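Streaming and Community Management, handout for session 7
Moderating a live chat when your channel is growing
Updated 2020-07-20

Hi all! A few of you asked me to write up what I said about moderators last time, so these are my notes, tidied a bit and with the rambling about my old Gondal guild taken out (mostly).

Let's start with numbers. When I first streamed on Gidby I had maybe a dozen people in chat and I read every line myself. Then one night in June another channel sent its viewers over to mine and I had 233 people typing at once. I missed a boss fight, I missed two people being really nasty to a new viewer, and I only found out when I read the log the next morning. So my first piece of advice is to pick your moderators while the chat is still small and you have time to talk to them.

How many do you need? I like to have 2 on at any time once you're past about 100 regular chatters. One watches the fast stuff - spam, links, spoilers - and the other reads for tone. They can swap halfway through, as reading for tone is tiring. 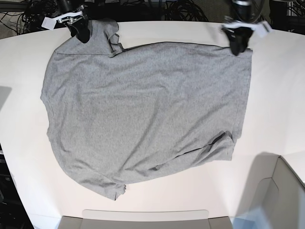
Next, the written rules. Keep them short enough to fit in a panel under your stream. Tahira Janjua let me share hers from the Cindance channel, and I love how plain they are:

No spoilers for tonight's game.
No asking anyone's age, school or address.
No private messages to people you met here today.
If a mod says stop, stop. You can argue by email tomorrow.

Look at the second and third ones again. Lots of channels have younger viewers, and a rule about private messages gives your mods something to point to before a situation gets serious. It also tells a younger viewer that it's fine to report one!

On bans. Khurram Bangash and I disagree here, so you get both sides. He runs the Drullthorpe tournament chat and likes a ladder: warning, ten-minute timeout, one-day timeout, ban. I skip the ladder for threats and for anything sexual aimed at another viewer, and go right to the ban. For ordinary rudeness I use his ladder and it works fine for me.

Whatever you choose, keep a log. Name, time, what was said, what you did, which mod did it. A shared spreadsheet is plenty.

For next session, please bring:

Your own panel rules, six lines at most
One chat moment you'd handle differently now (change the usernames, please)
A question for Khurram, who is joining us for the second half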